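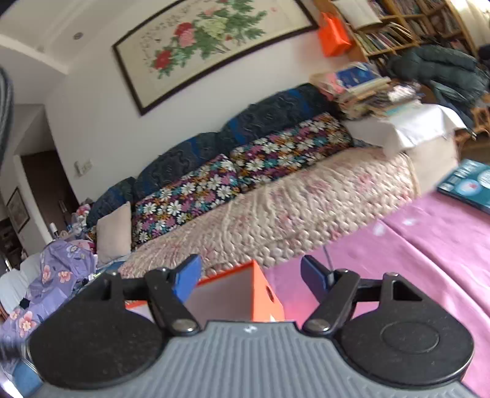 Fig. 1. Orange box held in the fingertips over the bed.

Data collection, July. Kandura (our policy) needed home examples — the lab table set was too clean and it overfit. So: hand-held gripper, one apartment, box and produce. Ona Kütt did most of the demos, I did labels.

709 clips total. 66 thrown out, mostly tracking loss or fingers blocking the object. Kept the messy ones on purpose.

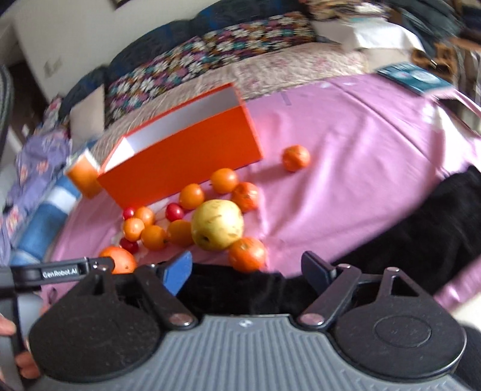 Fig. 2. Open box, apple and tomatoes on the pink sheet, jaws open.

Tomatoes are hard. Similar color to the box, so the segmentation merges them. Relabeled 36 clips by hand, took a whole evening. Black cloth also confuses depth, not solved yet.

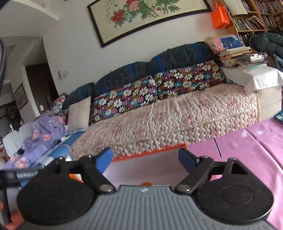

Fig. 3. Gripper pointed toward the sofa.

Wide views like Fig. 3 help teh localization, lots of texture (painting, cushions, books). Next: 19 more clips with slower approach, then retrain. Should of fixed the approach speed from the start. Results in section 4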